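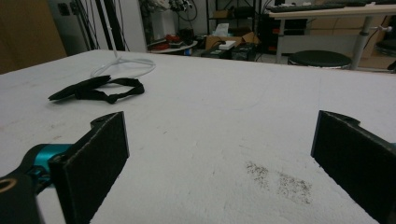
By R. Moreira
Lecturer and lab instructor, Robot Learning

Chapter 5
Showing a Robot What You Mean

I once spent most of a March afternoon trying to write down how to wipe up a spill. I'd promised my students a short, clean list of steps, and I figured it would fill half a page. By the time I gave up I had four pages, two of them about corners, and I still hadn't managed to say how hard to press. Then I picked up a cloth and did the whole thing in a few seconds without thinking about it.

That gap is what this chapter is about. There are plenty of jobs your hands know and your mouth doesn't, and if we had to put every one of them into code before a robot could try it, we'd be here a very long time. So we're going to show the robot. In Chapter 4 you wrote motions as lists of waypoints, and you probably noticed how quickly the list got ugly once the object wasn't exactly where you'd left it. (If your waypoint lab went perfectly the first time, I'd love to hear how!)

A recorded example of a person doing a task is called a demonstration. One demonstration holds two things, matched up in time: what the sensors picked up, and what the hand or the arm did. We'll write these as observations and actions, and I'll use the letters o and a for them from Section 5.2 on. A pile of demonstrations of the same task is a dataset, and the rule we try to learn from it, the one that takes in an observation and gives back an action, is called a policy.

There are two ways of collecting demonstrations that we'll use all through this book.

The first is by hand. You hold a gripper tool that has a camera on it, and you do the job yourself, right at the table. I started my own classes this way and I still do, mostly since a new student can get a usable recording before the first coffee break. You feel the table through the tool. You slow down near an edge without deciding to. The catch is that your arm isn't the robot's arm, and it's very easy to reach in some twisty way that the robot can't copy. We'll spend all of Section 5.3 on that problem.

The second is by remote control, or teleoperation. Now the robot does the moving and you steer it, with a joystick, a headset, or a smaller matching arm that you push around. Whatever gets recorded is something the robot was able to do, and that's a big comfort later on. But it's slow, and your sense of touch mostly goes away. My first hour of teleoperation was awful - I kept leaning my whole body to the left, as if that would help.
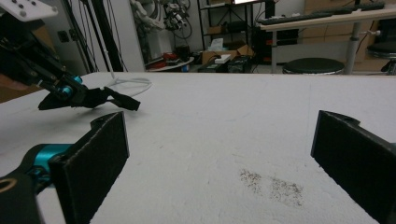 Figure 5.1 Hand-held gripper and robot arm at the same table, with a patch of dark grains or dust on the surface.

Our running task for the chapter is small and a bit messy: dealing with loose grains on a flat white surface. I like it because a pile of grains has no handle. A block is either in the gripper or it isn't, but grains spread, and two people will go after the same patch in completely different ways. One student herds everything into the middle first. Another goes straight across. Both are fine, and a dataset with both in it can be surprisingly hard to learn from, as you'll see when we average them together and get a motion that neither person would ever make.

For the exercises you'll use the Kokar set, which comes with this book. It has 3585 demonstrations in all. Please don't load the whole thing on day one! Begin with the starter folder of 600, get your plots working, and move up to 1000 when your training script runs from start to finish. The recordings open in Ason, the same viewer you used in Chapter 4.

Before you read on, try something. Put a pinch of salt or coffee on a table and clear it using just your thumb and one finger. Do it five times. Then write down where you looked, when you slowed down, and what made you decide you were done. Keep that page - we'll come back to it in Section 5.4, when we have to choose where a demonstration ends.

5.1 What Goes Into a Demonstration

Let's start with time. Every recording has a clock, and most of the trouble my students run into during their first week comes from having two.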